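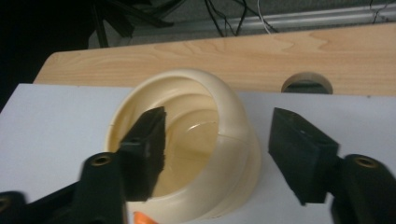
Ranutier Hand-Held Gripper Episodes: Data Card and Fault Notice

Status: released with known fault
Maintained by: Trarnora Manipulation Data Group
Contact for this card: Hòa Lưu
Last revised: July

Summary

This release contains 484 short episodes of grasping and placing, recorded with the Ranutier two-finger hand-held gripper on a tabletop workstation. Each episode consists of a video stream from the tool, a stream of finger width values, and a tool pose track. The release is intended for training and testing grasp policies on hollow and curved objects.

Part of the release is affected by a fault in the finger width signal. Users should read the fault notice below before training on any value derived from that signal.

Contents

episodes/ One folder per episode, numbered in recording order.
video.mp4 Color video from the tool.
width.csv Timestamp and finger width in millimeters.
pose.csv Timestamp, position and orientation of the tool.
meta.json Object label, session label, operator code, outcome label.
flags.csv One row per episode, with the fault flag described below.

Recording setup

Objects are presented on a white board laid over a wooden tabletop. The fingers are black, with rectangular rubber pads at the tips and brass-colored threaded inserts in the finger bodies. The object set includes smooth, glossy pieces with thick rounded walls. These were chosen because a small error in finger width has a clear effect on the outcome of the grasp.

Operators were instructed to approach with the fingers open, to place the object between the pads, to close until both pads made contact, and to lift only after a short pause. One pad often reaches the object before the other. This is normal in the data and is not a sign of the fault.

Fault notice: drift in finger width

During review of session Tôn, the width signal was found to report a nearly closed gripper while the video showed a visible gap between a pad and the object. In the affected episodes the reported width falls below the true width, and the error grows over the course of the session. When a grasp policy trained on these episodes was run on the test arm, it failed to close fully and dropped the object during the lift. No person was hurt. One test object was cracked and has been retired.

The cause was traced to a loose set screw on the linkage that drives the width encoder. As the screw backed out, the encoder shaft slipped a small amount with each closing motion. The video and pose streams do not depend on this part and are not affected.

Extent of the fault

The fault is confirmed in 16 episodes, all from session Tôn. These carry the value "confirmed" in flags.csv. A further 200 episodes were recorded on the same tool before the screw was inspected. They show no measurable drift, but they cannot be cleared with certainty and carry the value "suspect". All remaining episodes were recorded on a second tool and carry the value "clear".

Corrective action

The set screw has been replaced and secured with thread-locking compound. Operators now close the gripper on a gauge block at the start and end of each session, and the two readings are stored in meta.json under "gauge_start" and "gauge_end". A session is rejected if the readings differ by more than the limit in the calibration file. These fields are empty for all episodes in the present release.

Instructions for users

1. Exclude episodes marked "confirmed" from any training that uses width.csv.
2. Report results on "suspect" episodes separately from results on "clear" episodes.
3. Do not attempt to correct the drift with a constant offset. The error is not constant within a session.
4. Before running a trained policy on hardware, test the closing motion at reduced speed and keep hands outside the working area.
5. Keep the emergency stop within reach of the person supervising the test.

Known limitations

Rubber pads were not replaced on a fixed schedule, and pad wear varies between episodes. Outcome labels were entered by the operator at the time of recording and were not checked by a second reader. Lighting was not controlled between sessions, and glossy objects may show strong reflections.

Related releases

The Poreck set uses the same folder layout but a different encoder. The fault described in this card does not apply to it. Width values from the two releases should not be merged without separate calibration.

Reporting problems

Reports should state the episode number, the stream concerned and the time at which the problem appears. Confirmed reports will be added to flags.csv in the next revision.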